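Search this repository
Go to file

# Pluseck Walks

Travel notes from four months of slow wandering, kept as plain text so anyone can read, search or remix them. Tanner and I started writing these on night buses, and by the time we reached Fistholm we had so many that a blog felt too small. So they live in a repo now, and we love it!

## What's in it

There are 252 notes, one file each. A note can be a single line ("the bakery by the ferry opens at 5, go at 5") or a long ramble about a day when everything went wrong and we ended up eating soup with a wedding party. We didn't tidy them much. If we were grumpy in February, the February notes are grumpy.

Folders:

- `fistholm/` – the harbor town, the islands, far too many notes on cinnamon buns
- `skikton/` – the mountain half of the trip, mostly trains and wet socks
- `between/` – buses, borders, waiting rooms
- `food/` – anything we ate twice

Each note begins with the same few fields:

 place:
 month:
 who: (AO or TB)
 mood: 1 to 4
 cost: local money, whatever we wrote down

The mood scale is very simple. A 1 means we wanted to go home, and a 4 means we were already looking at apartment listings. Skikton got more 4s than anywhere else, which still makes me laugh given how much it rained there!

## How to use it

Grab the whole thing and open it in any text editor. If you're planning your own route, search by place first and then by month, as ferry times change a lot between winter and spring. Somebody wrote to us that she printed the `food/` folder and took it along in her coat pocket, and I can't think of a better use for it.

You can also build the little index page:

 make index

It needs Python 3 and nothing else. The page lists notes by mood, so you can go straight to the happy ones (or the soggy ones, which are often funnier).

## Known gaps

- Prices are old and a few are plain wrong. Tanner rounds up, I round down.
- Nearly 500 place names were typed by hand on a phone with cold fingers. Spelling fixes are so welcome.
- The last week in Skikton is thin. We were having too good a time, sorry.
- Some notes mention a hostel that now has a different name. I've left the old one in.
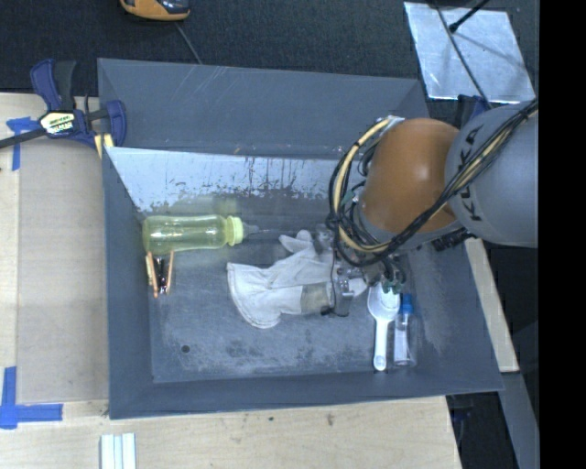

*KUKA arm reaching into a grey bin.*

## Adding your own notes

Yes please! We'd be thrilled to have other voices in here. Copy `template.txt`, fill in what you remember and send a pull request. Small is fine. Keep other people's full names out of it, and ask before you write about somebody's home or family. Notes in other languages are great too, just put the language on the first line.

If you've been to the islands outside Fistholm in summer, we especially want to hear from you. We only saw them under snow and have been dreaming about swimming there ever since.

## License and credit

Notes are free to share and change with credit to "Pluseck Walks, Ogbonna and Bélanger." The index script is free for anything at all.

Written by Asabe Ogbonna and Tanner Bélanger. Open an issue if you want to talk routes, buns or night buses. I usually answer over morning coffee.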